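4. Setting Up Your Rondach Rain Barrel

Welcome to the fun part! Once the barrel is in place you'll have free water for the garden all season, and tomatoes love the stuff.
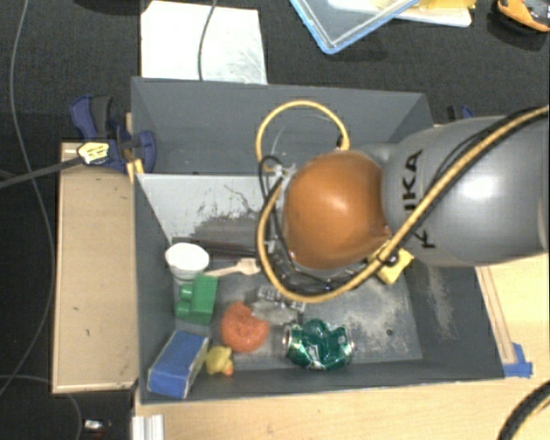

Pick a downspout that drains a good stretch of roof, then gather your saw, tape measure and drill.

1. Level a patch of ground next to the downspout and lay your paving stones. A full barrel weighs 420 pounds, so take your time here.

2. Set the barrel on the stones with the spigot facing out. Leave enough room under it for your watering can (the tall ones need more than you'd think!).

3. Mark the downspout 3 inches above the barrel lid and cut straight across.

CAUTION: Cut edges are sharp. Wear gloves, and file off any burrs.

4. Push the flexible elbow onto the downspout and tighten the clamp by hand, then give it one more turn with a screwdriver.

5. Drop the mesh screen into the lid – rim side up – and press until it clicks.

6. Attach the overflow hose and run it well away from the house.

NOTE: Two barrels can be joined with the Halvorsen link kit. Do this before the first rain, while both are still light enough to shift.

Now wait for a good shower! Drain the barrel before the first hard frost and set it up again in April.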